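Right, thread time. I said in September I'd write up what it's like buying a used narrow-web flexo press when you're a shop of three people, and I keep putting it off. Kettle's on. Here goes.

Background for the new followers: we print labels. Honey jars, hot sauce, candles, a frankly unreasonable amount of dog shampoo. Short runs mostly, 1,000 to 4,000 labels a job, and until this year we sent all the die-cutting out and ran everything else on a tired old four-colour.

The old girl had no tension control worth the name. There was a felt brake on the unwind that you nipped up by hand as the roll got smaller. You'd be checking colour with one hand and feeling for the brake knob with the other. I got quite good at it! I never want to do it again.

So we went looking. New was out of the question (I got one quote and had to go for a walk). Used it was.

First one we saw was a Dirkateck, six colours, beautiful paint. Too beautiful. Malte Vogler came along with me because he was a press fitter for donkey's years and I only know what I know. He put his hand on the impression roller of unit three, rocked it, and gave me a look. Bearings. We had a polite coffee and drove home.

Second one was a Kinia. I really wanted this one, I'll admit it. Lovely compact thing, proper web guide, chill drum, the lot. But the plate cylinders were a pitch nobody near us stocks and we'd have had to buy the full set of print cylinders again. Do that sum BEFORE you fall in love with a press. I did it in the car park afterwards with my chin on the steering wheel.

Third one, the Melnyk, is the one in our shed now. Five colours, one die station, UV on the last two units, and a sheeter we'll probably never use. Ugly as sin. Colour of old custard. Every bearing in it was sound.

Things I'd check if I were doing it again, in the order I'd check them:

Ask to see it running with YOUR material. Take a roll. The seller had it threaded up with a nice stiff paper and of course it tracked like a dream. We put our 50 micron clear film on and straight away there was a wander on the rewind side. It came good with a bit of adjustment, but I'd rather learn that standing in their shed than mine.

Listen to the gears with the covers off. With permission, obviously, and with the press stopped while you take them off, I shouldn't have to say it but I've met some of you.

Look at the anilox rolls under a loupe. Two of ours were scored right round from a bad doctor blade. I knocked the price down for that and sent them off to be re-engraved, and Eckhard Rothe (plate bloke, saint) lent me a pair to tide me over.

Get the electrical drawings. If the seller says they're "somewhere", they're nowhere. Ours turned up in a biscuit tin, with a previous owner's pencil notes all over them, and those notes have saved me more hours than the official manual. 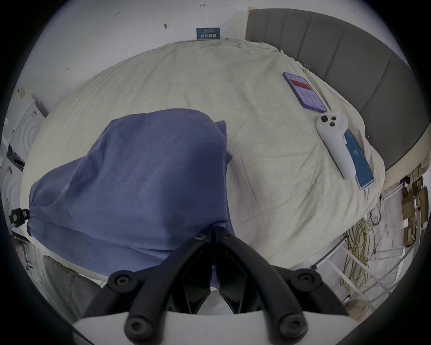

Gudrun Rathjen

Okay, back, had to take a phone call. Customer wanted to know if we can match a purple from a picture on her phone. (We can't, send me a swatch, I love you.)

Moving it! Everyone asks about moving it. The press came apart into three lumps, and the heaviest went on skates across the floor. We'd measured the roller door. We'd measured the truck. We had not measured the turn from the driveway into the shed, and that cost us most of a Friday and one downpipe.

Levelling took longer than the move. Malte did it with a machinist's level and a bag of shims, one foot at a time, then went round and did the lot again once it had settled. I made a lot of sandwiches. If your press isn't level you'll be chasing register till you retire and blaming everything else.

Then power. Please get your electrician to look at the nameplate before the press arrives and not after. UV lamps draw a stack on startup and our old board was having none of it. New sub-board, new isolator, another invoice in the folder I don't open.

Extraction too. Our lamps are the old mercury kind, so there's ozone to get rid of, and the duct has to go somewhere sensible. We ended up going through the back wall instead of the roof, which kept the rain out and kept the neighbours happy, as it faces a paddock.

First job on it was a disaster, so let's talk about that. Hot sauce label, five colours, kiss-cut, matrix stripped on press. The waste skeleton broke every 30 metres or so it felt like (I was crying too hard to keep a log). I blamed the die. I blamed the stock. I rang Rüdiger Wunderlich, who sells us the stock, and blamed him personally.

Rüdiger, very patiently: "What angle are you stripping at?"

Reader, I hadn't touched it. The stripping roller was set up for the previous owner's big square pharmacy labels and we had little fiddly ones with tight corners. We moved the roller in closer to the die station so the waste lifted off sooner, slowed down a bit, and it peeled away like the skin off a custard. I sent him a carton of hot sauce.

Second lesson from that job: talk to your designer about corners. A sharp inside corner on a die line is where the matrix tears. Joscha Rieger does most of our customers' artwork now and I've got him trained to put a small radius on everything. He says he sees die lines in his sleep. Good.

Third lesson: don't let the anvil roller get mucky. A speck of dried adhesive under the die and you'll cut straight through the liner in one spot, every single rev. We wipe it at each roll change now. It takes no time at all and I'm embarrassed we didn't do it from day one.

Somebody asked about inks. We're on Salteo for the UV units and water-based for the rest. I'm not being paid to say that, I wish I were. The UV white is opaque enough that we've stopped double-hitting it on clear film, and that freed up a whole unit for varnish. Your mileage may vary, your anilox certainly will.

Somebody else asked about makeready. On the old press I'd allow half the morning for a four-colour. On the Melnyk I'm usually selling labels before smoko, if the plates are mounted the night before. Mount your plates the night before. Label them too, with the job AND the unit. I've put magenta on the cyan cylinder exactly once and it was a very striking jar of honey.

What I'd spend money on first, if you've got a bit left over: a decent web inspection camera or even just a strobe. We ran without one for 7 weeks and I was pulling samples like a maniac, stopping, looking, starting again, wasting stock each time. Strobe was second-hand, came in a shoebox, best thing in the building after the coffee machine.

What I wouldn't bother with: the fancy rewind turret. We looked at one. For runs our size you'd spend more time setting the turret than you'd save on the changeover. If you're doing supermarket volumes ignore me completely, you've got a different life from mine.

Spare parts, quickly. Melnyk parts are gettable but slow. I keep a drawer with doctor blades, end seals, a spare pair of lamps, one drive belt of each size and a photocell. The photocell sounds over the top until yours dies at four in the arvo with a courier booked.

Would I do it again? Yeah. We've brought the die-cutting in-house, turnaround's shorter, and I've stopped having to apologise to candle people. My back hurts and I know far too much about shims.

I'll do a separate thread on flexible dies versus solid, because my replies are already full of it and you lot have Opinions. Put your questions under this one and I'll get to them after I've washed up the ink trays.

Oh, and if anybody's after a tired old four-colour with a felt brake, she's still in the corner under a tarp. Free to a good home. Bring a truck, and measure your driveway.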